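The Robots Down the Road: My Afternoon at the Clisedeo Open Day

So I finally went! I've been driving past the Clisedeo building on the edge of Clostdale for ages, and every time I do I tell myself I'll find out what goes on in there. When the card came through the door saying they were opening up on Saturday from 2 in the afternoon, I had no excuse left (well, I had the gutters, but the gutters can wait).

Parking was a bit of a scramble. They had the lot by the old feed store coned off for visitors, and it filled up fast, so if they do it again my advice is to walk up from the bus stop by the bridge. You sign in at the front desk, you get a sticker, and they take you round in small groups. We had 45 minutes altogether, and I could easily have used twice that.

The first stop was the workshop, where they build and fix the arms. I'll admit I was expecting something a lot shinier. It looked like my uncle's garage, only tidier - benches, drawers of screws, a radio playing. One of the engineers let us hold a finger joint from a hand they'd taken apart, and it weighed next to nothing. I asked how often the hands break and she laughed and said it depended on the week. She also told us the cables give them more grief than the motors do, and I thought of every vacuum cleaner I've ever owned.

Then came the part everybody wanted, the demo room. Clisedeo has a project running called Hervieu, and the idea is to get a pair of arms to handle the small everyday stuff people do in kitchens without thinking. Putting things in boxes, opening bags, clearing up after breakfast. They've built a make-believe kitchen for it, with a table out in front where the arms do their work, and we stood behind a rope and watched.

I have to tell you, it's slow. If you're picturing the car factory robots from TV, where everything whips around, forget it. A hand goes out, it stops, you hold your breath, it goes a little further. A boy near me was whispering "come on, come on" the whole time like he was at a horse race! But after a few minutes I got pulled in, and I started noticing how much is going on in a job I'd do while talking on the phone. Take a plastic grocery bag. It has no shape of its own, it slides, it folds over on itself, and the person running the session said bags are about the meanest thing you can give a robot. A solid box with straight sides is a treat next to that.

The other thing I hadn't thought of is that having two hands makes it harder before it makes it easier. Each one has to know where the other one is. I went home and watched myself pack a lunch, and my left hand does all sorts of things I never asked it to do. 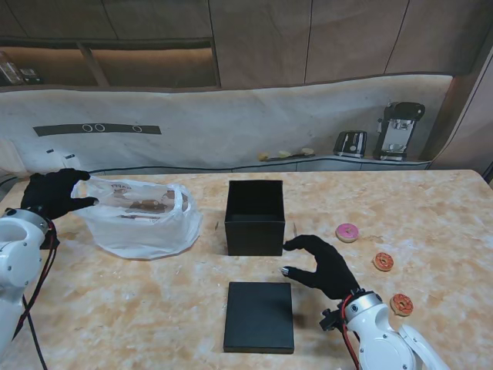

Funus wrote in after I mentioned the visit in our last mailing, and wasn't quite as taken with it as I was, saying that a robot taking that long over a bag and a box is no use to anyone with arthritis who needs the groceries put away before the ice cream melts, and that Clisedeo ought to ask a few older people in town what they'd want help with first. I think that's a very fair point. I did ask at the end whether they'd had anyone from outside try things out, and they told me they'd like to but hadn't set it up yet. There's a comment sheet at the front desk, so go and bend their ear.

As for me, I'd still take one tomorrow, slow or no slow. I'd set it going on the lunch boxes and go read my book.

We finished up in the lobby with coffee and very good lemon bars, and there was a table for kids where you could try picking up dried beans with kitchen tongs while wearing oven mitts. Harder than it looks. I managed 4 and a girl of maybe seven got way past me and was extremely gracious about it.

They're planning another open day in October, same hours, and groups of 5 or more should call ahead so they can sort out the tours. It's free, the building is all on one level, and the restrooms are just past the front desk on the left. Wear a sweater, by the way - they keep that demo room cold.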